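Skurkititz Grip Failures: data card and notes on the gripper fault

Published in May by Efren Javier | 22 comments | 147 shares

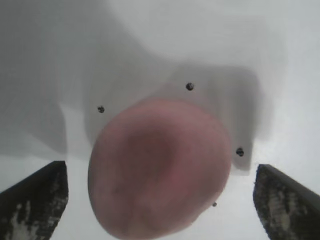

Dennis Laizer wrote under the first version of this card that a failed grasp should never be deleted from a set, even when the fault is in the machine, and that he would like to know which episodes were recorded before the fault was found. I agree with him, and this version is written mostly to answer that.

## What is in the set

Skurkititz is a set of 2121 grasp episodes recorded from a small camera at the wrist of a two-finger gripper. The targets are soft or smooth objects, one for each episode. The arm approaches, closes, lifts, holds for five seconds and puts the object back. All episodes were recorded in our room at Hiebert, on the same arm, with the same pair of fingers until the change described below.

Of these, 648 episodes carry the label `slip` and 147 carry the label `fault`. The two labels are different and I ask you to please not merge them. A slip is a grasp where the object left the fingers during lift or hold. A fault is an episode where the force reading and the motor current do not agree with each other, whether the object fell or not.

## What went wrong

The gripper controller uses the force reading to decide when to stop closing. In the faulty episodes the reading froze at its last value for a short time, usually less than one second. If it froze at a low value, the fingers continued to close, and the soft object was pressed much harder than the limit. If it froze at a high value, the controller believed it was already holding something and started the lift with almost no grip.

The second case is the one we noticed, as objects were falling. The first case we did not notice for many sessions, and this is the more serious one. The lift was successful, so the script marked the episode as good. Only when I plotted the motor current beside the force did I see that the current was going up while the force was a flat line.

The cause was the cable between the finger sensor and the wrist. It bends each time the wrist rotates, and one conductor had broken inside the jacket. From outside the cable looked perfect. When the contact opened, the Edusitz driver board repeated the last good value and did not raise an error. This was a setting in our own configuration, and I had left it on from an older project.

## Safety note

Nobody was hurt. But during one reset I had my hand near the fingers while the controller was still in closing mode with a frozen reading. I pulled it back in time. After this we changed the rule: power to the gripper is cut before any hand goes into the work area, also for a reset of two seconds. Before, the rule was only to press pause, and pause does not remove force from the fingers.

If you run the replay scripts on real hardware, do not replay the `fault` episodes. They contain closing commands which are over the limit for our fingers and maybe also for yours.

## What we changed

- New cable, with a longer loop at the wrist and a clamp at each end.
- The driver now stops the gripper if the same force value arrives 22 times in a row.
- A separate limit on motor current, which does not depend on the force sensor.
- The success label now needs both signals to agree.

The finger pads were replaced on the same day as the cable. I regret this a little, because the slip rate went down afterwards and I can not say how much of it comes from the pads and how much from the cable. Please be careful if you compare the two parts of the set.

## Labels and files

Each episode folder has the wrist video, the force log, the current log and one label file. The field `before_fix` is true for everything recorded with the old cable. This is the field Dennis asked for. It was missing in the first version.

Fault labels were made by the Rester log checker and then I read each one by hand. The checker can miss a freeze if it is shorter than three samples, so there are probably some bad episodes still marked as good. If you find one, send me the episode number and I will correct the label in the next version.

## Known problems

The clock of the camera and the clock of the force log drift from each other in long sessions, by roughly one video image at the end. I did not correct it. The raw times are in both logs, so you can align them in the way you prefer.

The current log was sampled more slowly in the earliest sessions. Those episodes have `current_slow` set to true.

Filed under: grippers, sensor faults, data
22 comments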